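Music Supervision Workshop: Notebook
Entry for December, second session, opened 4 p.m.

Print this page | E-mail this page

Subject: song placement in the closing scene of episode 10, "Vekora".

The cue sheet for the episode has been reconciled against the locked picture. Three discrepancies remain. The end-title song is entered under its working name, Pavia, whereas the licence names it as Araújo. The licence governs, and the sheet is to be amended before it is lodged with the broadcaster. The second discrepancy concerns duration: the sheet gives 91 seconds of featured vocal, and the locked picture carries the song under dialogue for part of that length. Background and featured use must be entered on separate lines. The third is a spelling of the series title as "Vokora" in the header, carried over from an earlier template.

Colleagues will recall that the closing scene was cut to a temporary track. The replacement has a slower introduction, and the first line of the vocal now falls after the sister has left the laundry room. The director's notes ask for the voice to enter while she is still in view. Two edits were auditioned. The first removes four bars of guitar and is audible as a cut. The second begins the song under the previous scene, in the corridor, and is preferred.
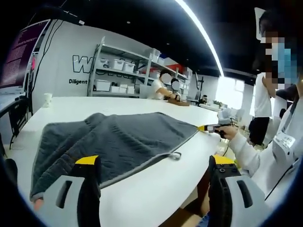 The corridor version raises the question of how much room sound to retain beneath the voice. The present mix keeps the dryers at full level until the chorus, and the consonants of the opening verse are lost. A programme of this kind depends on small domestic sounds, and those should be favoured over machinery. Cloth is the obvious candidate. A terry towel spread over a long table, with its folds left bunched and the little hanging loop at the border, is the sort of object for which the effects library holds very little, most of its entries being sheets and clothing. A dedicated recording of towelling handled at close range is therefore requested for the final mix.

Low-frequency content below 700 Hz in the dryer stem is to be reduced under the verse and restored at the chorus. Level changes are to be logged by timecode.

Outstanding: amended cue sheet; confirmation that the licence extends to the episode recap; revised stem for the corridor.

E-mail this page | Print this page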